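29/06/24, Finn Brinkmann
Liste Nekusano, coins repas et dînette
Objet : Re: plateau clair, vaisselle pastel et bouteille en peluche

Bonjour,

Réponses dans l'ordre des points soulevés par l'atelier Wirley, citations conservées.

> Nous préparons le coin repas pour la réouverture d'octobre et nous hésitons
> encore sur le plateau. L'ancien était imprimé (carreaux rouges), les enfants
> y perdaient les petites pièces. Vous parliez d'un plateau uni. Quelle teinte,
> quelle finition, et est-ce que ça se tient visuellement avec de la vaisselle
> pastel ?

Teinte : blanc cassé, sans motif. Nous avions comparé avec un gris moyen et un hêtre clair. Le gris moyen absorbe trop en fin de journée et le hêtre avale les jaunes et les beiges, ce qui exclut la moitié des accessoires de dînette du commerce. Sur le blanc cassé, la teinte perçue varie un peu selon l'éclairage : d'un côté de la table elle tire vers le gris froid, au milieu elle reste plus claire. L'écart est acceptable et ne justifie pas un second luminaire.
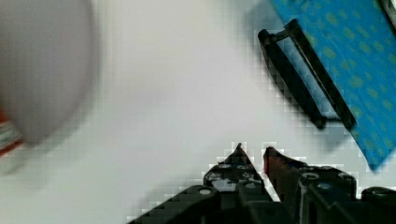
Plateau blanc cassé, surface unie.

Finition : prenez mat ou satiné. Un brillant renvoie les plafonniers et les bords d'assiette deviennent difficiles à lire pour un enfant assis. Hauteur de la table : 700 mm, adultes compris. Pour un groupe de maternelle seul, il faut descendre, mais je n'ai pas de mesure récente à vous donner.

> Le fournisseur (Sodidora) nous propose un lot d'assiettes blanches. Elles
> sont moins chères. Est-ce un problème sur fond blanc ?

Oui. Une assiette blanche sur un plateau blanc ne se repère plus que par son ombre. Restez sur des pastels assez gris : lavande, vert pâle, bleu délavé. Le marli légèrement relevé compte davantage que la saturation, surtout s'il est un peu plus clair que le fond de l'assiette : le contour se lit alors en deux temps. Le diamètre se choisit en fonction du plus gros aliment factice du lot. Chez nous c'est la bouteille de ketchup en peluche rouge, et elle ne rentre qu'en diagonale, corps large d'un côté, goulot de l'autre.
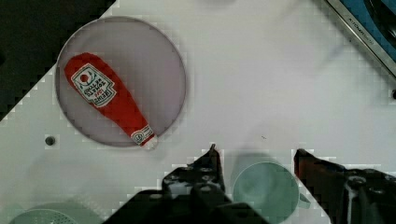
Le bouchon blanc dépasse alors un peu du bord et repose au-dessus du plateau. Pour l'exercice « mettre dans l'assiette », nous considérons la pose comme valable tant que le corps de la bouteille est à l'intérieur du marli. Si vous voulez une règle plus stricte, prenez un objet plus court, sinon vous passerez la séance à discuter du bouchon.

> Les peluches à étiquette imprimée tiennent-elles dans la durée ? On nous
> a signalé des décollements.

Deux étiquettes sur ce modèle : la grande en forme d'écusson sur le corps, avec la tomate et le texte « TOMATO KETCHUP », et une petite autour du goulot. Vérifiez les deux à la réception, en passant l'ongle sur le contour. Lavage à 20 degrés dans un filet, pas de sèche-linge. Le tissu plisse vers le milieu du corps, c'est le comportement normal d'un rembourrage souple. Ne rajoutez pas de garnissage : une bouteille trop ferme roule.

> Dernier point : faut-il reboucher les perçages du plateau ?

Cela dépend de leur usage. Sur le nôtre, il y a un petit trou rond sombre avec un liseré plus clair, à proximité de l'emplacement de l'assiette. Nous le laissons ouvert. Il ne gêne pas la pose, mais il retient les miettes et les perles, donc un coup d'aspirateur à embout étroit fait partie du rangement. Si vous rebouchez, utilisez un cache plat de la teinte du plateau. Un cache bombé fait basculer les assiettes légères.

Pour les tasses, je maintiens ce que j'avais écrit sur la liste : une seule couleur par série, différente de celle des assiettes. Nous avons du vert pâle avec la lavande, l'écart est suffisant à distance de bras. Évitez le lilas et le rose ensemble, les enfants les trient dans le même bac.

Rangement, par caisse :

- assiettes à plat, 3 par pile au maximum, intercalaire en feutre
- tasses à l'endroit, jamais emboîtées
- peluches à part, caisse à couvercle ajouré

Il me manque encore les dimensions intérieures de vos caisses. Si elles viennent du même lot que celles du coin cuisine, les assiettes passent. Sinon, envoyez-moi la cote entre les parois, en bas de caisse et non à l'ouverture, les parois étant inclinées.

Je n'ai pas d'avis sur le tablier assorti.

Cordialement,
Finn Brinkmann

Contact de la liste | © Nekusano, archives des messages | Haut de page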